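The Lab Next Door Has a New Sign

The testing laboratory in Skitstead has been in the same low brick building for decades. It tests well water, milk, animal feed and the occasional jar of somebody's homemade relish. In March it got a new sign. The old one had the town's name on it. The new one says Castbridge, and under that, in smaller letters, "Certainty, delivered."

I have been reading the promises that come with signs like that one for a good part of my working life, and I went to Skitstead expecting to be told that nothing would change. I was told that nothing would change. I was told it by three different people before lunch, two of them using the same sentence.

Castbridge is a network of commercial labs. It now runs 70 of them, most bought within the last few years from families, universities and small partnerships whose owners wanted to retire. The company's pitch is that a small lab can't keep up. Instruments cost more than they used to, customers want results by phone, and food makers who sell nationally would like to deal with one invoice. All of that is true as far as it goes. What I wanted to know was what happens to the dairy farmer who has been driving his samples down the county road and handing them to a person at a counter.

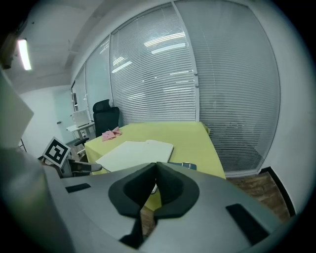 So where does a water sample go now when it is dropped off in Skitstead?

Mostly somewhere else. Basic bacteria tests are still run in the building, because the clock on them is short and a bottle that sits too long is no good. Metals, pesticides and anything that calls for the larger instruments are packed into coolers and trucked to a central site 119 miles away. The receipt still says Skitstead. So does the top of the report. You have to read to the second page, in the small type under the results, to learn which building did the work.

Castbridge says this arrangement is normal in the trade, and it is. Labs have always sent out work they couldn't do. What has changed is how much of it goes out, and that the customer is no longer told at the counter unless the customer asks. I asked what share of tests was being sent away. The company said it doesn't break out that number by site. A company whose whole business is measurement ought to be able to come up with it.

The price list is easier to get hold of. There are 1,909 lines on the current one, which is offered as proof of choice. I spent an evening with it. A good many of the lines are the same test at different speeds: standard, priority, express, and something called express assured, which costs more than express and has the same turnaround. I called to ask what the assurance consisted of. I was put on hold, then told that express assured samples are "actively tracked." The others, I gather, are tracked in a more relaxed way.

A private well panel, the sort a family orders when they buy a house outside town, used to be a single item. It has been split into a base panel and a set of add-ons, and a customer who wants what the old panel covered has to know which boxes to check. The staff will help if you ask. Again, you have to ask.

None of this is a scandal. The results, so far as anyone can tell from outside, are sound. The lab's accreditation carried over, its inspection reports are in order, and the people at the benches are mostly the ones who were there before the sale. One of them told me the new balances are better than the old ones and that she doesn't miss repairing the water bath with tape. I believe her. Money has been spent, and some of it went to the right places.

But being accredited is a floor. It tells you that a lab has written procedures and follows them on the days somebody looks. It doesn't tell you whether the person reading your result knows that the creek flooded last spring, or that the farm up the hill changed its feed supplier. The old lab knew that kind of thing by accident. A network of 70 sites can't know it at all, and the software it has brought in is meant to make up the difference.

The software is called Pater. It takes in results, compares them with earlier ones and flags whatever looks odd. It also writes the short comment at the bottom of the report, the one that used to be typed by whoever had run the test. I have looked at a stack of these comments. They are polite and grammatical, and they say very little. "Result is within the expected range for this sample type" shows up on nearly every page, whether the sample is a glass of tap water or a scoop of silage.

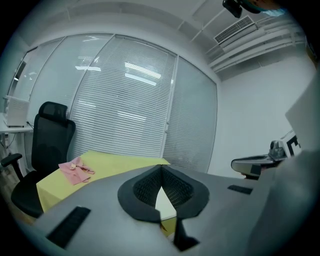
Szalai, which makes the software and licenses it to Castbridge, sees the sameness as a strength. Its reply to my questions, sent by email and longer than the questions were, argued that a comment typed by a tired analyst at the end of a shift is worth less than one produced the same way each time, and that customers had complained for years about remarks they couldn't understand. It added that any flagged result is still reviewed by a trained person before release.

Fair enough. I have read comments by tired analysts, and some of them might as well have been in code. But the reply leaves out the results that don't get flagged. Those go straight through. Whether that is a good idea depends entirely on how well the flags are set, and neither Szalai nor Castbridge would say how they were set or who checks them. The email called it a proprietary method. In most of science, a method you can't look at is not given much credit, and I don't see why it should be given more when there's an invoice attached.

There is one study, of a kind. Szalai ran its system against 515 old reports in which the right answer was already known, and says it caught every problem a human reviewer had caught. It sounds impressive until you think about what is being compared. The reports had been chosen by the company. The problems were ones a person had already found. A system that matches people on things people noticed hasn't told us what it does with the things they missed, and those are the ones that make somebody sick. I asked for the paper. There isn't one — there is a slide.

I put some of this to the manager of the Skitstead site, who was patient about it. His view is that customers care about two things, how fast and how much, and that the rest is of interest to people like me. He may well be right. In the parking lot I talked to a man unloading feed samples from the back of a pickup, and he said his results come two days sooner than they used to. He also said he'd had one come back so low that he sent a second sample at his own expense. The second was normal. When he called to ask what had gone wrong with the first, he was given a ticket number.

He still has the ticket number. He read it to me off his phone.

In the old days, he'd have talked to the person who ran it. Maybe that person would have remembered a clogged filter or a mislabeled cup, and maybe not. People forget, and small labs have buried their share of mistakes in the filing cabinet. I don't want to make the past better than it was. The former owners of the Skitstead lab once went most of a summer with a broken incubator alarm, and their customers weren't told about that either.

What bothers me is the word certainty on the sign. Every measurement has a range around it, and any decent chemist will give you that range if you stand there long enough. The old reports printed it next to the result, a plus-or-minus that most people skipped over. On the new ones it is available on request. The company says testing with customers showed the extra figure was confusing. I'm sure it was. A reading that might be a little over the limit or a little under it is confusing, and the person drinking the water has a right to be confused by it.

Castbridge plans to move the rest of its labs onto the same report layout by next March. It also plans to close some front counters and put in drop boxes, open from 6 a.m., with a screen where the clerk used to be. Skitstead isn't on the list. I asked if it would be on the next one and was told that there were no current plans, which is what people in the last round of towns were told too. 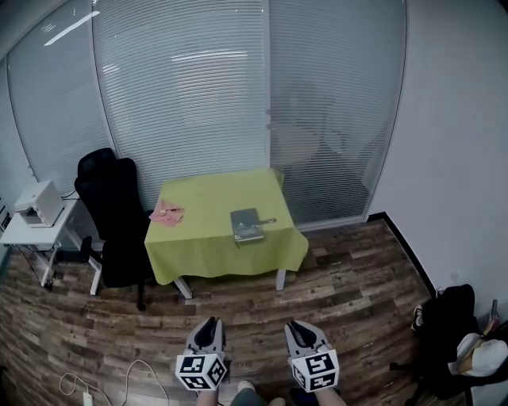 WHAT TO ASK YOUR LAB

Which building will run my test? Get the answer for each test on the order, and check it against the second page of the report when it comes.

Is your accreditation good for this particular test? A lab can be accredited for some methods and not for others. The list is called the scope, and you are allowed to see it.

What is the uncertainty on my result? If the report doesn't show it, ask for a copy that does. There shouldn't be a charge.

Who wrote the comment? If software did, ask whether a person read it before it was sent to you.

How long do you keep what's left of my sample? You may want it retested. Some labs throw out the remainder within days of sending the report, so put the request in writing when you drop it off.

What exactly does the faster service buy? Ask for the turnaround in days, for both prices, on the same piece of paper.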